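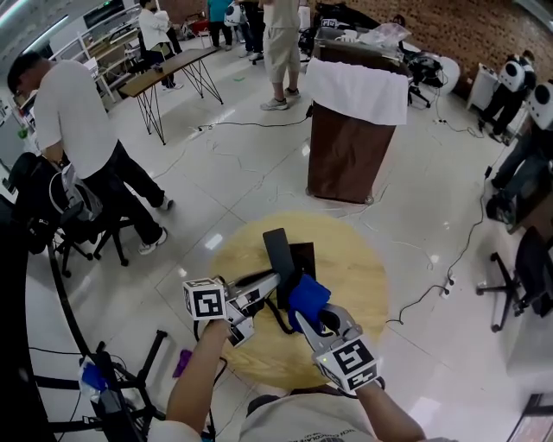

Subject: Re: [skemitbridge-parents] Baby swim sessions and the new booking page
Date: April

Thanks for the replies so far. I've put the original message at the bottom with my answers to it first, as a few people asked for the same things off list.

The Pramora pool is still the one we use for under-ones. It's kept warmer than the main pool at Dinsa and the changing room has fold-down mats along one wall. The Dinsa sessions are for babies who can sit up unaided. If yours is in between, book Pramora and move over when you're ready. You don't lose any sessions by moving, but you do have to tell the desk yourself as the two pools don't share a booking system.

On nappies: you need a swim nappy and a snug cover over it, at both pools. Ordinary disposables swell up and the lifeguard will ask you to get out. The desk at Pramora sells single ones but runs out of the small size quite often, so bring a spare.

On feeding: leave a gap after a full feed before you go in. A small feed in the changing room afterwards is fine and most people do it. There are two chairs by the showers and a bench further along. You can also sit in the café without buying anything until it closes at 12.

On siblings: older children can't be left at the poolside during the session. If you have a toddler with you, there needs to be a second adult. I asked if this could be relaxed for the shallow end and was told no.

On wetsuits: not needed at Pramora. At Dinsa I'd use one for a small baby. The Sinon ones that get passed around this list are all right but the Velcro goes after a while, so check it before you agree to take one. I have a 3-6 month one here that is past its best on one shoulder. It's free to whoever wants it.

The door code for the side entrance at Pramora is now 3017. The old one stopped working last month. Please use the side entrance if you have a pram, as the front steps are being repaired and the ramp is shut. Prams go in the corridor on the left, folded if they will fold. Car seats can go in the viewing area.

Parking at Skemitbridge station is still the cheapest choice if the pool car park is full. It is a 500 metre walk with one steep bit at the end. The bus stops nearer but the driver can only take two unfolded prams.

If you want to cancel, do it the evening before. After that the session is counted as used, even if the baby is ill. I think that's harsh and have said so, but it is what the form says.

> Hello all
>
> We're new to the list and have a four month old who likes the
> bath but has never been in a pool. I looked at the new booking
> page and got lost. It asks for a group number and I don't have
> one. Is there a separate one for Pramora and Dinsa?
>
> Also, what do people do about feeding, and can I bring my
> three year old along to watch? I'd be coming on my own most
> weeks.
>
> Does anyone have a baby wetsuit they've finished with? Happy
> to collect from anywhere near Skemitbridge.
>
> Thanks

Sorry, I missed the group number above. It is 1397 and it only works for Pramora. Put it in the box on the second page, not the one marked "voucher" on the first. For Dinsa you leave the box blank and pick the session from the list.

If the page logs you out halfway through, your place is held for a few minutes, so go back in and check before booking again. I ended up with two places that way and had to ring to get one taken off.

The next set of Pramora sessions opens for booking at 9am on the first of the month. The early ones fill up first.

--
To leave this list, send a blank message with "unsubscribe" in the subject line.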